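Gralthorpe Football Supporters' Club
Minutes of the October general meeting

Held in the upstairs lounge, start 7:30 p.m.
Chair: Carola Ruppert
Minutes taken by: Raimonds Urbonaitė

1. Welcome and apologies

Carola welcomed everybody and said how lovely it was to see the back rows filling up again, particularly on such a miserable wet evening and so soon after the Pulport result, which she promised we would get to in good time. Apologies had come in from the Görtz family, who were driving back from a wedding, and from two of our younger members with exams in the morning. We wish them luck.

2. Minutes of the last meeting

Taken as read, with one correction. The minutes had our left back down as having scored against Larnel, when of course it was an own goal off their center half's knee. Raimonds apologized and said he had been sitting behind the pillar. The minutes were then approved.

3. The transfer window and our number nine

This took up the biggest part of the evening, as most of us had guessed it would. Members will know that Larnel have been linked with our striker since the summer, and that a local sports page ran a piece saying a deal was as good as done for the winter window. Carola had spoken with the club office that same afternoon and was able to tell us what they were willing to have repeated, namely that one offer had come in, that it had been turned down, and that the player has a contract until the end of next season.

There was a long and mostly good-natured conversation after that. Several members felt that if a young man wants to try himself at a higher level we ought to shake his hand and let him go, so long as the money is spent on the team. Others remembered the last time we sold a forward in the middle of a season and went until spring before anybody scored from open play – a period that a few people in the room could still recite match by match. It was also pointed out that he has been left on the bench for 2 of the last home games, and that a player who sits down that often will naturally start looking around. 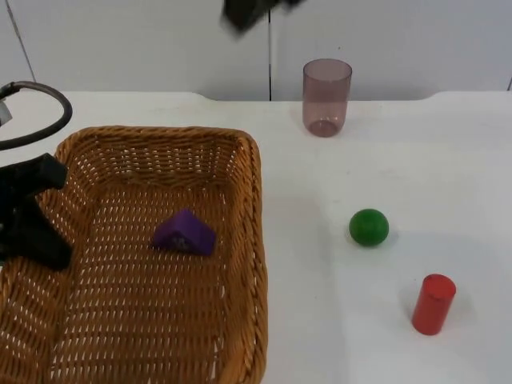 Does the supporters' club get any say in whether he is sold?
The decision belongs to the club's board alone, although our representative may put the members' view to them before the window opens, and Carola will do that in writing.

It was agreed that the letter should be friendly, that it should not mention the manager by name, and that it should ask for a replacement to be lined up before any sale goes through. A suggestion that we hang a banner at the next home game was talked over kindly and set aside for now. Carola asked everyone to please be gentle with the player online. He reads it all, and so does his mother.

4. The Pulport match

Raimonds gave a short report, which grew somewhat longer in the telling. The official attendance was 1230, our best of the season so far, and the noise in the first half was something to be proud of. The second half was another matter. Members were of one mind that the penalty was soft and of several minds about whether we would have lost anyway. There was praise for the young goalkeeper, who is 19 and came out to applaud the away end of his own accord after the final whistle.

One member asked that the drum be moved farther from row F. The drummers, who were present, took this very well and will try standing by the stairs.

5. Away travel to Larnel

The coach is booked and will leave from the main gate at 9:15 in the morning. Please do be there by nine, as the driver has told us he can't wait on the road outside the way he used to. The stop on the way up will be at the same diner as last year, whose pie was spoken of with great feeling.

Anyone who has put their name down and can no longer come should let Raimonds know as early as possible, so that the seat can go to someone on the waiting list. Children must travel with an adult. Flags are welcome in the luggage hold, but the poles have to come apart.
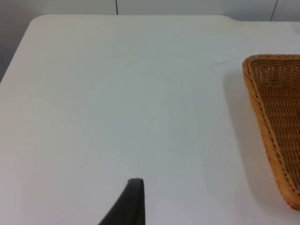 6. Money matters

The raffle at the Pulport game brought in $100 after the prizes were paid for. It was agreed without any argument that this should go toward new training bibs for the girls' under-twelves, whose present ones have been washed so often that the two colors have nearly become one. Their coach sent a very sweet note of thanks ahead of time, which Carola read aloud.

Annual dues stay as they are. If you haven't paid yet, there is still time, and nobody will be cross with you.

7. Any other business

A member asked whether the club might bring back the end-of-season player's supper. There was a warm response, and Raimonds will find out what the lounge costs on a Saturday night in spring.

Someone has left a green and white scarf on the coach again. It's at the ticket window.

8. Next meeting

Same room, same time, next month. The letter to the board will be read out before it is sent.

The meeting closed at 9:20 p.m.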